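The veg basket, and a soup out of it

12 Jan 2018

I gave up on the fridge drawer before Christmas. It's a shallow thing with a crack along one side, and whatever went to the bottom of it stayed there until it was soft. So the vegetables now live in a wicker basket, an oval one with a loop handle at each end, and I take it to the board when I want to cook and put it back when I've finished.

The basket came from Zukside, the junk shop behind the station at Drulonham. I paid £4 for it. It was full of curtain rings at the time and the man tipped them into a box and handed it over. The weave is tight enough that soil doesn't fall through onto the shelf, although it does collect in the bottom, and every couple of weeks I take it outside and knock it against the wall.

I shop for veg on market day and try to buy only what fits in the basket. That has cut down on waste more than any meal plan I've tried. A cucumber is the awkward one. It never lies flat in there, so it goes in at a slant over everything else and gets eaten first.
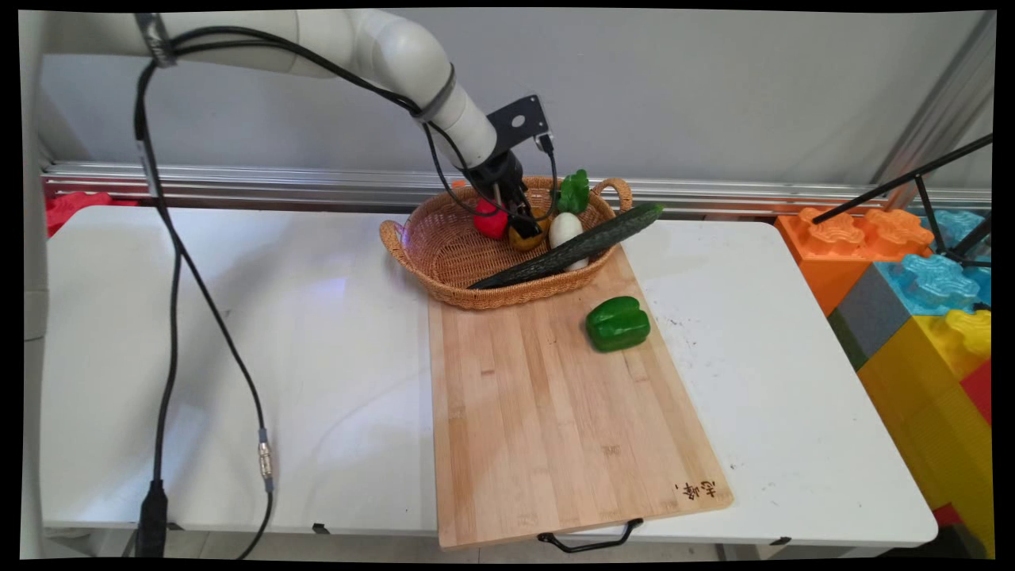
Peppers I buy in whatever colours are cheapest. Green ones are usually a few pence less and I don't mind them cooked, but I want a red one if it's going in raw. Radishes I buy with the leaves on when I can. The leaves only last a day or two, so if they start to flop I cut them off and put them in soup, and the root keeps a good while longer by itself. The same goes for turnips and beetroot.

The small gourds are new to me. Liapis had a crate of them by the till and I bought one mostly for the colour. I asked if they were for eating and was told yes, if you get the right sort, which wasn't a great deal of help. If yours is sold as an ornament, leave it on the windowsill. Mine was sold as food and I've roasted two since then. The skin is too tough to bother with, but the flesh is all right, something like a dry squash.

The chopping board is bamboo. I rub oil into it when it starts to look pale and I never leave it in the sink. I had a beech one before that split right down the middle after a night in the washing-up water.

As for the soup, I weighed everything this time as I'm forever being asked for amounts and never have any. The vegetables came to 956 g as bought and 693 g once peeled and trimmed, most of the difference being gourd skin and seeds. I softened two onions in oil, added the peppers in chunks, then the gourd, then 1,000 ml of stock from a Rendano cube. It had some 4 minutes at a proper boil and then a long simmer with the lid half on. Radish leaves in at the end, chopped. The radish itself I sliced thin and ate with the cucumber, salt and a bit of vinegar.

It made enough for supper and two lunches. A bit sweet for me, so next time I'd put in more green pepper and less red, and probably a spoon of mustard.

I still haven't found a good place for potatoes. They're too heavy for the basket and they need the dark, so for now they're in a paper sack under the stairs next to the hoover. I'd like to have that sorted by March, when they start to sprout.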